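HSM 214: Storage and Materials Handling
Unit 4 Notes: Mixed Stock and the Cost of Search
Instructor: Ffion Gittins

Required reading before the October review session: Gough, course reader, chapter 6, and the Mostyn warehouse case.

4.1 Definitions

Mixed stock refers to goods of more than one kind held in a single location under a single location code. Search time is the interval between a picker's arrival at the location and the moment the correct item is in hand. Search time does not include travel, which was treated in Unit 3. Students should keep the two apart in all written work, as the formulas in the reader assume that they are separate.

4.2 The Mostyn case

The Mostyn warehouse held 433 stock lines at the time of the study. Of these, 241 were stored in mixed locations. Management had adopted this practice to save floor space, and the saving was real. The case asks whether it was worth the added labor. Morgan argues that it was, provided that fast-moving lines were kept out. Jayasinghe disagrees and places the greater weight on picking errors, which the original study recorded only in part.

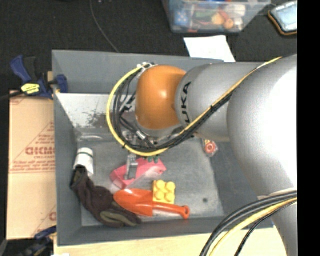

Search time depends on how many kinds of goods share a location, how much they resemble one another, and whether any item lies on top of another. The last factor is often left out of student answers. An open bin of assorted objects, such as the rectangular gray metal one here, has a single location code but no fixed position for anything inside it. A divided drawer of the same size would be recorded identically in most stock systems, and the record alone will not show the difference.

4.3 Written exercise

Using the Mostyn tables, estimate the yearly labor cost of search for the mixed locations only. State all assumptions. Answers should be about 700 words in length and should include at least 2 tables. Submit to Berwyn Trevor at the department office by 4 p.m. on the due date listed in the syllabus.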